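The Long Book Club of Andbridge

By Noel Layug

The reading group at the Andbridge library started with eleven chairs and one very long novel. Benedek Antal, a retired map printer, had owned a copy of it for most of his adult life and had never made it past page 165. He put a card on the bulletin board asking if anyone else had the same problem.

Enough people did. They agreed to read 37 pages a week, a number Antal got by dividing the book by the weeks left before his daughter's wedding. The wedding came and went and the group was still in the middle chapters, but the number stuck. They have used it for every book since.

Most book clubs pick something that can be finished in a month. The Andbridge group will not consider anything under 400 pages. They have read a family saga set in a river town, two sea stories and a history of salt that half of them disliked. This winter they are reading "Baltavari," a novel in four parts about a village schoolmaster and his brothers. 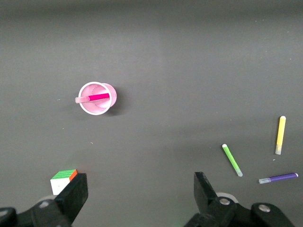

A pink cup and marker, with a few more markers on the dark tabletop.

Meetings start at 6:30 in the evening and run until the building closes. There are no prepared questions. Someone reads a page aloud, usually one that gave them trouble, and the talk goes from there. When I visited in November, they spent most of an hour on a single letter the schoolmaster writes to his brother Tidov and then doesn't send. One woman thought he was being kind. The man next to her thought he was a coward and said so several times.

Antal keeps a notebook for each novel. He writes down the name of every character with the page where they first appear, and draws family trees that have to be redone when somebody remarries. His notes for the river saga take up roughly 200 pages, and new members borrow them.

"I forget who people are," he told me. "I forgot in the old days too, so it isn't my age."

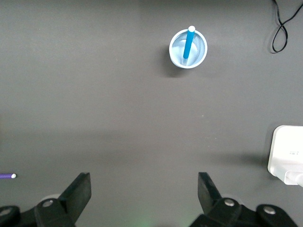 Light blue cup with a bright blue stick.

People do drop out. The second sea story lost them four members, though two came back when it was over. Antal doesn't call anyone who stops coming. He figures they know where the library is.

The next book has already been chosen. It is "Maglaya," a three-generation story about a shipping family, and the library has ordered extra copies. They plan to begin it in the spring, or whenever the schoolmaster is done.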